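Equipment budgeting (household robotics)

By Fumiko Shibata. Last revised July

Equipment budgeting in household robotics is the practice of working out what a domestic robot will cost before finding out what it costs. It covers the purchase of arms, grippers and computers, the space they work in, and the cupboard of spare parts that grows up beside them. The term is used mostly by small laboratories and care providers, who have to defend the numbers to somebody.

Purchase price

The arms are the line everyone argues over, and usually the one that comes in closest to the quote. Grippers are less obliging. A two-fingered gripper is cheap and durable, while a multi-fingered hand costs a good deal more and has more small joints to wear out. The Ebihara method, named for the planning workbook in which it first appeared, prices each hand twice: once for the robot and once for the drawer. Buyers tend to cross out the second one and reinstate it the following winter.

Quotes from suppliers such as Grandum and Dronon commonly leave out cabling, mounting plates and freight. Freight to a regional centre can be a humbling experience.

The test room

A robot meant for homes has to be tried on something like a home, and furniture is where tidy budgets go astray. Planners used to engineering catalogues have been known to allow $800 for a whole bedroom, mattress included. Linen is generally filed under consumables, as are cushions, though auditors may take a different colour of view once they see the receipts.

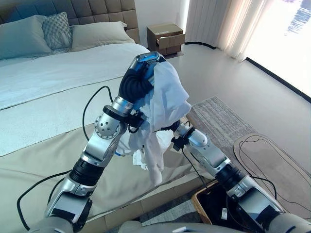 Cloth work is slow, and the hours should be costed accordingly. The Tiko project, a bed-making trial with two arms, planned for 63 hours of operator time and logged nearly 200. Its final report put the overrun down to "fabric", without elaborating.

Recurring costs

Annual upkeep covers service visits, software licences, replacement cables and insurance. Cables deserve a line of their own. They get bent, trodden on and borrowed, and are seldom returned by whoever borrowed them. Insurers will ask whether the machine is a vehicle, an appliance or a tool, and the premium depends on the answer.

Leasing

Leasing spreads the expense and moves the repairs onto someone else's books. Over a 41-month term it generally costs more than buying outright, but it comes from a different budget, and in many organisations that settles the matter.

See also: Depreciation; Service contracts; Fitted sheet problem

Comments (3)

gravelroad: We left out freight. Twice.

Marnie T: Could the leasing section say what happens if you want to keep the arms at the end? Ours wanted a fee to tell us the fee.

pd_workshop: Agree on the spare hand. Still waiting for approval on mine.

Contact the editors | Copyright the contributors | Back to top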